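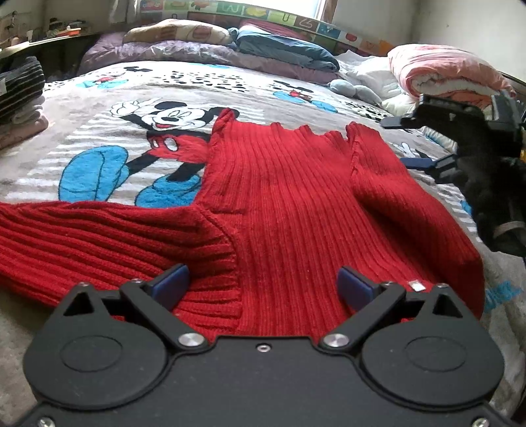 Folding a ribbed jumper

Ribbed knits stretch if you hang them, so fold them and keep them in a drawer. Lay the jumper on the bed and spread the body out before you touch the sleeves. The ribs are your guide – on the red one they bend a little to the right near one end, and the right sleeve is still doubled back along the side. Pull both straight first.

Fold each sleeve across the body, then bring the sides in. Fold up from the hem in 3, or in 2 if your drawer is deep. Store it flat, heavier knits at the bottom.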